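Drarnon 3 gives two-arm robots a common clock, and a way to say they are not sure

By Tươi Nông

The Fellcombe group has released version 3 of Drarnon, its open planning and control software for robot cells with two arms. The new version was put online on Saturday morning, after a test period which started in August.

Drarnon is used mostly by small labs that want both arms to work on one object at the same time. Until now, the software planned a path for each arm separately and then checked the two paths for collisions. If it found one, the second arm had to wait. This was safe, but it was also slow, and it made some jobs very difficult, for example holding an item at one side while the other gripper takes it from the opposite side.

In version 3 the two arms are planned together, as one machine with one clock. When one wrist has to slow down, the other slows by the same proportion, so that the distance between the grippers stays as it was planned. Žofie Brabec, who leads the work on the planner, told us that this was the part which cost the most time.

"We rewrote it two times," she said. "The first version was very elegant and it stopped for every small thing. The arms were polite to each other all day and did no work. I am happier with the second one, even if the code is less beautiful."

The second large change is in perception. Each wrist camera now produces its own estimate of where the object is, and Drarnon compares them before the grippers close. If the estimates do not agree within a tolerance set by the user, the arms move back a small distance and look again from a different angle. In the old version the two views were simply averaged, and users had complained about this for a long time. An average of one good estimate and one bad estimate is still a bad estimate, and it was hard to see in the logs which camera had caused the problem.

The logs themselves have also been improved. Every grasp attempt is stored with both estimates, the planned path and the path which was really travelled, and all of these can be played back in the browser on one timeline. Brabec said that her own team now opens this viewer before anything else when they come in.

For its internal testing Fellcombe used Gokwood, a task set made of household electrical goods such as power strips, adapters and plugs. Cords are an unpleasant subject for planning software, as they have no fixed shape and they move when something else is moved. The group recorded 3,742 grasp attempts with the release candidate. In 449 of them the cameras disagreed and the arms went back for another look. The group has not yet published how many of those second attempts ended well, and Brabec said she would prefer to check the labels once more by hand before giving a number.

Drarnon still does not model the cord itself. It marks the area where a cord was detected and tries to keep the elbows and wrists out of it, with a margin. On a crowded table this margin can leave very little free space, and then the planner reports that it has no solution. Users can make the margin smaller in the settings file, but the release notes ask them to do this first at reduced speed.

Labs that are upgrading from version 2 will have to calibrate their wrist cameras again, because the format of the calibration file has changed. Old task scripts should run without changes, except those which used the "wait for other arm" command. This command has been removed, and a script that contains it will stop with an error message at start.

The plug-in for Triệu, the simulator which many Drarnon users have installed beside it, is not ready yet. Brabec said it is being tested by two outside labs and will be released separately. Until then, people who depend on the simulator are advised to stay with version 2, which will continue to receive corrections.
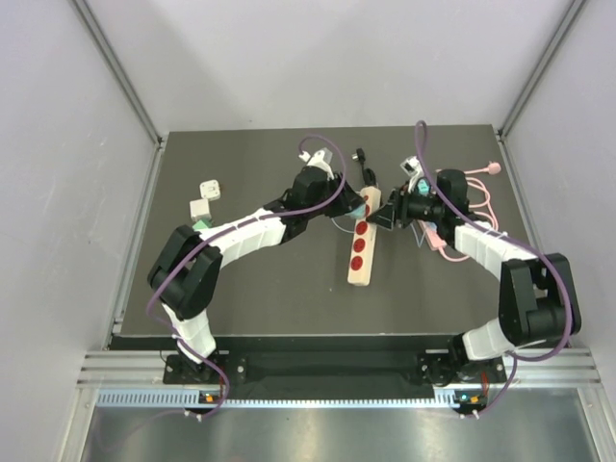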